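The bowl on the table

There is a particular kind of hospitality that begins long before anyone has put the kettle on, and in Zohreh Fallahi's flat above the Barno bakery it begins with the fruit. You have hardly got one arm out of your coat before you are being steered towards a chair and told, quite firmly, to eat a tangerine.

Zohreh grew up in a house where the table was never bare, and she has carried the habit through 4 moves and more tablecloths than she cares to admit to. Her favourites are the pale ones with a bit of green in them, because they make a small room feel like morning even at five in the afternoon. She irons them while listening to the radio and puts them away with a bar of soap tucked in the folds, just as her mother did.
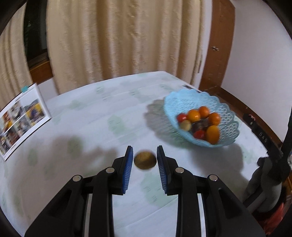

As for what the fruit goes in, she has never been grand about it. She owns a very handsome glass bowl, a wedding present, and it lives on top of the wardrobe. What she likes for every day is a light blue plastic basket with a lacy sort of rim – the kind you can rinse under the tap and not worry over. Oranges look well against blue, she says, and I have to agree with her (I went home and tried it, and my kitchen has been the better for it ever since).

She buys her citrus from the Ongart market, usually 700 grams at a time, and never more than will be eaten by the weekend. The small ones go first. Guests are expected to peel their own, to leave the peel wherever they happen to be sitting, and to take one for the journey home – I have tried refusing, and came away with two in my pocket.

By September the first of the new season's tangerines are in, still a little sharp, and Zohreh will be back at the stall with her bag, pressing each one gently with her thumb before she lets it anywhere near the scales.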